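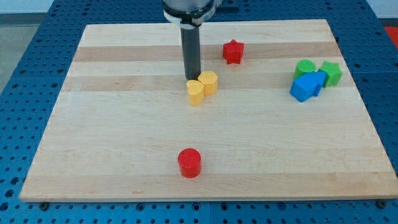

The novitiate at Drendley lasts two years, preceded by six months of postulancy. Candidates live in the main house, keep the full office and give up outside study for the first twelve months. Canon law requires that canonical year to be spent in the novitiate itself, and an absence of more than three months, continuous or broken, makes it invalid.

Sister Roswitha Camenzind has directed formation since the community closed its house at Geduven. She interviews each candidate twice before entry and asks for a baptismal certificate, a medical report and two references. Debts must be cleared first.

The register begins in 1608 and lists 581 professions. Six women are now in formation. Gráinne Mac Giolla, a former hospital pharmacist, entered at 58, well above the usual limit, and needed the consent of the council. She makes first vows in January.

"I had asked once before, at nineteen," she says. "I was told to finish my degree."

First vows are taken for three years and may be renewed.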